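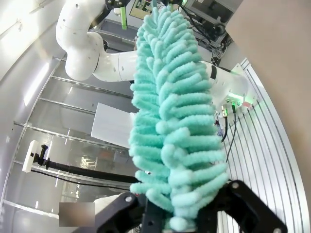 Do you take custom orders?
We sure do, for anything in the shop except the tote bags, and you'll usually have a sketch from me within 10 days of writing in.

OK, now that the question I get the most is out of the way, hello! I'm Aliki Athanasiadis and this is Skorken, my little handmade shop (and blog, when I remember to write on it). I make quilted zipper pouches, baby bibs, holiday bunting and a whole lot of pincushions. The name comes from a made-up word my son used for any kind of crumb or scrap. He'd find a bit of thread on the rug and march over to me yelling "skorken!" I had a bin full of fabric scraps at the time and no name for my shop, so there you go.

I started out selling pouches at the spring craft fair in Plestness. My first table had 20 pouches on it and I came home with 14 of them, plus a sunburn and a jar of somebody's plum jam. But the six people who did buy one were so nice about it! One of them was Evangelia Stefanou, who wrote to me a week later to ask if I could make the same pouch in yellow, only bigger, with a pocket. I could, kind of (the pocket was crooked, sorry Evangelia). We got to emailing back and forth and she ended up joining me the next March. She does all the cutting now, and her corners are so much better than mine it's a little embarrassing.

So that's the whole company, the two of us! I sew and answer the emails, Evangelia cuts and packs, and we fight over who gets to pick the prints. She likes tiny florals and I like anything with fruit on it. Last year we sent out 883 orders, and I still get excited every time my phone makes the cha-ching noise. My kids do an impression of me hearing it and it is not flattering.

Most of our cotton comes from Balaskas, a family fabric store I've been shopping at since before I could sew a straight line. They save the ends of the bolts for us, so a lot of our prints are only around for a few weeks and then they're gone for good. If you see one you love, please don't wait on it! I get sad emails about a certain lemon print to this day. The zippers are all new and the batting is 100% cotton, so everything can go in the wash on cold. I'd skip the dryer for the bunting, though, it comes out looking like it's had a rough night.

A few other things people ask about. We ship twice a week. Gift wrap is free, just leave a note at checkout and tell us what the occasion is. If your zipper breaks, mail the pouch back and I'll put in another one, no charge, even if it's years old. And yes, I do still make the Jostitberg stocking, but only in the fall, and the list opens when I say so on the blog.

Want to come say hi in person? We'll be back at the Plestness fair next spring, same corner as always, next to the kettle corn. Otherwise use the contact form and give me a day or two to get back to you!

Aliki

Page updated June 25, 2021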